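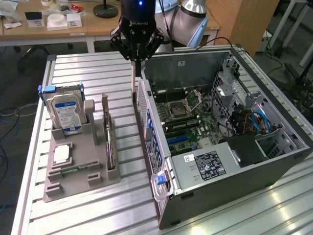

Workshop notebook, November, a bit after 3 in the afternoon

Right, the sourdough crock glazes. Batch 714 came out of the kiln this morning and I'm mostly pleased! The matt white has finally stopped crawling off the rims (it only took us all autumn), but the Fliria green is still pinholing on the shoulders of the bigger pots, and I'm fairly sure that's me putting it on too thick. Orysia reckons it's the bisque. She fired hers slower and got a lovely smooth skin on every lid, so she may well have a point, which is annoying.

Weights, before I forget again: 400 g of dry glaze to the small bucket, sieved twice. I let it stand overnight and it had settled like concrete by the time I got in – more bentonite next time, or just less lazy stirring. Kaj E. borrowed the good whisk and I had to use the one with the bent wires. 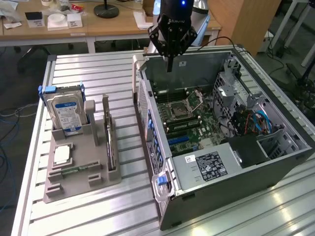

The green is where I want to spend the rest of the month. Desta brought in a shard from her gran's old jug and asked if we could get anywhere near it, and I've been mixing little pots of the stuff ever since. Copper on its own goes too blue and sugary, and with a pinch of rutile it goes muddy, sort of pond in February. What I'm after is flat and slightly cold, nearer to the green of the circuit board in that open computer case than to anything you'd find in a hedge. A touch of chrome ought to pull it that way, but chrome and the tin white in the same firing gives you pink blushes all over the neighbours, so those tiles will have to go in on their own.

Test tiles: 34 on the rack, all numbered on the back in iron oxide (please don't use the felt pen, it burns off and then we're guessing). The Likano clay ones are on the left and the buff on the right. The buff takes the green much better, warmer underneath and hardly any pinholes.

Skarphéðinn wants the kiln tomorrow for his big platters, so my tiles go in after that. Kaj B. has the cone packs.

To do: order more wax, wash the sieve properly, ask Orysia for her bisque schedule and write it on the inside cover of this book.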